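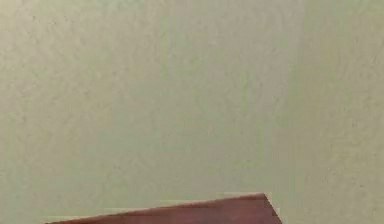

Par notre correspondante à Gallodmont, chargée des pages sciences et techniques

Oct 14, 2021 -- L'atelier Pakow ouvre à nouveau ses portes à celles et ceux qui aimeraient apprendre un geste à un robot, et c'est avec un vrai plaisir que nous relayons l'invitation ! En simulation d'abord, devant un mur vert pâle et un meuble brun-rouge, puis sur le vrai bras, que l'on guide à la main ou à distance -- comptez une trentaine de minutes, pauses comprises. L'équipe a déjà recueilli 854 démonstrations depuis avril. Il reste 15 places, à réserver à l'accueil.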